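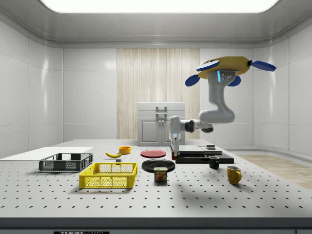 Bernadette Daly wrote in after my post on cabinet handles to ask whether I'd ever found a finish for wood grain that doesn't go yellow and plasticky after one summer, and would I please review it if so. Yes, Bernadette! I have, and I've been itching to write this up since July.

The stuff is called Nenonik Hard Wax Oil, in the natural matte. It comes in a squat tin with a lid you pry off with a screwdriver, and I'm on my second one.

## What I used it on

First, a set of ash cabinet doors I'd sanded back to bare wood. Then the wall panel behind the desk in my study, which has a nice straight vertical grain and had been wearing an old gloss varnish that made it look like a bowling alley. Then (I got carried away) two stools, a bread board and the handle of a garden fork.

The panel was the big test. Ash is pale and I wanted it to stay pale. Most oils I've tried pull it toward honey the second they touch it. Nenonik warms it a little, maybe as much as wiping it with a damp cloth, and then it stops there. Months later the part behind the desk lamp and the part by the window still match. I moved a framed print last week expecting a ghost rectangle and couldn't find one.

## Putting it on

You stir it (don't shake it, you'll get bubbles), wipe on a thin coat with a lint-free rag, wait, and wipe off whatever the wood hasn't taken. The instructions say to leave it 3 minutes. I'd go a bit longer on ash because the open grain keeps drinking. If you forget a patch and it turns tacky, put fresh oil on top and rub it out with a white pad. I did exactly that on the inside of a door after the phone rang, and I can't tell which door it was now.

Two coats were enough for the doors. The panel got three, mostly since I still had oil on the rag and was having a lovely time.

Sanding matters more than the number of coats. I stopped at 120 grit on the first stool and it drank oil like crazy and came out blotchy along one leg. The second one I took to 180 and it's gorgeous. I wouldn't go finer than that. I tried 600 on a scrap piece out of curiosity and the oil just sat on top looking greasy.

Smell is mild, a bit like oranges and old books. I still kept the windows open. And please lay your rags flat outside to dry, or soak them in water before you bin them. Oily rags in a heap can catch fire on their own.

## How it compares

Before this I was a Morris Satin person for years. Morris is tougher straight out of the can and I'd still pick it for a tabletop that gets homework and hot mugs. But it scratches white, and once it's scratched you have to sand the whole top. With the Nenonik I rubbed a dab into a dent on the stool and went to make lunch.

I also gave Cisen's water-based oil a fair go. It dries very fast, cleans up with soap, and has no smell to speak of. It also raised the grain so badly on the ash that I had to sand between every coat, and the color came out a little gray. On oak it might be great. Beca Hopkin swears by it for her floors and her floors look terrific, so take my grumbling with some salt.

## Things I don't love

The tin. Oh, the tin! The rim fills with oil, the oil dries, and by the fourth opening the lid is glued on. I now decant into a jam jar and fill it right up so there's less air inside.

It costs $46, which made me wince at the register. It does go a long way, though. One tin did all the doors and most of the panel.

Curing is slow. It feels dry by the next morning, but water still left a ring on the stool after a few days. Give it two full weeks before you set anything wet on it. The label says one week. The label is optimistic.

And the matte really is matte. If you like a bit of shine on your cabinets, get the satin version. My sister has that on a bookcase and it has a soft glow I'm slightly jealous of.

## Would I buy it again

Already have. The second tin is for the hall bench, which is pine and knotty and will probably misbehave. I'm going to try the Nonevska white-tinted primer under it to hold back the orange, and I'll report back on whether the two get along.

Bernadette, for your kitchen I'd do three thin coats on the drawer fronts near the sink and two everywhere else. Take the hardware off first. I taped around mine to save time and spent 60 minutes picking bits of tape out from under the handles with a toothpick.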